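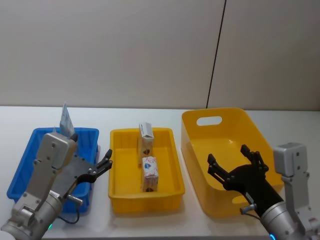

2 min read · 11 replies

Sorting small packages by tray: does colour really help?

gwawr_l
February 21, 2021
Hello all. I am reorganising the pantry shelf and the bathroom cupboard in my flat, and I would like opinions before I buy more containers. At present I have put three on the white table to try: a blue tray, a shallow yellow tray and a deeper yellow bin with a handle hole in the back. My idea is that small cartons go in the shallow yellow one, standing up, and flat or soft things go in the blue one. Two cartons are standing in the yellow tray now and there is plenty of room on all sides. Is this a waste of a tray?

Emrys Llewellyn
It is a waste, sorry. Two little cartons in a tray of that size will slide each time you pull it out. I would use the deep bin for everything and finish with it.

gwawr_l
But then I cannot see what is at the bottom. I tried one deep bin in my last place and I found medicine in it which was expired since March of the year before.

bellis58
Agree with gwawr. Deep bins are for spare toilet rolls and bags of chips. I had a Nuvden one, 43 cm long, and everything small has disappeared in it. Shallow is better for anything you take every day.

Emrys Llewellyn
Then write the dates on the lids with a marker. I don't see the problem.

Myfanwy P
My question is more about the pouches. Soft packages never stay standing for me. Do yours?
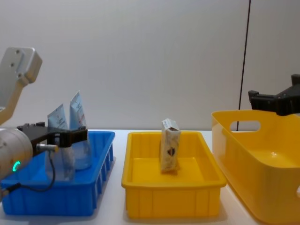

gwawr_l
I have put two pouches in the blue tray and they are upright, although the right one leans a little. I think the ribs on the side of the tray are a good thing, because I can tie a small divider through the openings. I have not done it yet. If the divider is not enough I will fold the tops down and use a clothes peg.

Myfanwy P
Pegs are good. I prefer a bulldog clip, but it leaves rust if your cupboard is damp.

Emrys Llewellyn
Two yellow containers will confuse the rest of your household, by the way. My favourite system is one colour for each person.

gwawr_l
We are 3 people and one of us is colour blind, so I intend to put labels also. The colour is mostly for me.

bellis58
Labels on the short side, please, not on the long side! I made this mistake with the whole laundry shelf. Did you look at the Sevard inserts? They were $11 when I bought mine, perhaps more now.

gwawr_l
Thank you, I did not know them. Do they fit a tray with a thick rim? I would not like to cut them.

bellis58
Mine has a thin rim, so I can't promise. Measure inside at the floor, the sides are often sloping.

Beca Morris
For what it is worth, I kept the shallow tray and the deep bin and gave the third one to my sister. For a small cupboard two was sufficient.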